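# What Is a County Seat?

By Ebony Pryor

Have you ever noticed that one town in your county has the courthouse, and all the others don't? That town is called the county seat, and the story of how it got picked is often full of arguments, secret plans and late-night wagon rides!

First, a quick bit about counties. Almost every state is split into counties (Louisiana calls them parishes, and Alaska has boroughs). A county needs a place to keep its records. Who owns which farm? Who got married, and when? It also needs a place where judges can hold trials. Long ago, all of that happened in one building, the courthouse, and people came in by horse or on foot to use it.

Now imagine you run a store in a small town in the 1800s. If the courthouse is built on your street, farmers will come by all year long. They'll need lunch, a bed for the night, and maybe a new pair of boots. So every town wanted to be the county seat, and some of them wanted it badly!

Take two towns, Jendell and Brakov. Jendell had the courthouse first, a log building with a dirt floor and one window. Brakov was smaller, but it sat closer to the middle of the county, and its people said it wasn't fair that some families had to ride for 2 days to pay a tax bill. They asked for a vote.

What a vote it was! Brakov's leaders promised 3,000 bricks for a new courthouse. A Jendell farmer named Oltmanns promised 1,000 more than that, plus a bell. When the ballots were counted, Brakov had won by 7 votes.

Jendell didn't want to hand over the record books. So one cold night in February, a group from Brakov drove a wagon over, loaded up the big leather books and took them home. By breakfast the county had a new seat – and a lot of very grumpy people in Jendell.

Fights like this one happened in many parts of the country, and they even have a name: county seat wars. Most were fought with speeches and newspaper stories, but in a few places people brought guns, and soldiers had to be sent to calm things down.

Losing could be hard on a town. Stores closed, and some families packed up and followed the courthouse. Other towns found a new job to do, like running a mill or a railroad stop. Jendell got a railroad stop, and it's still there today.

Want to find out about your own county seat? Ask at your library for the oldest county map they have, then look for the star or circle that marks the seat. Compare it with a new map. Has it moved? 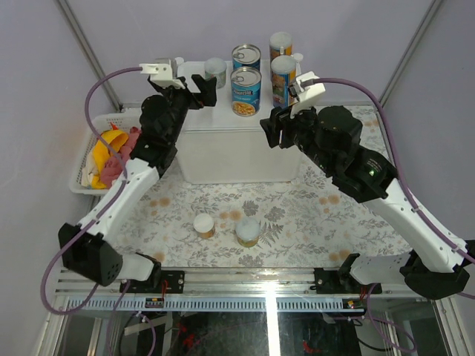
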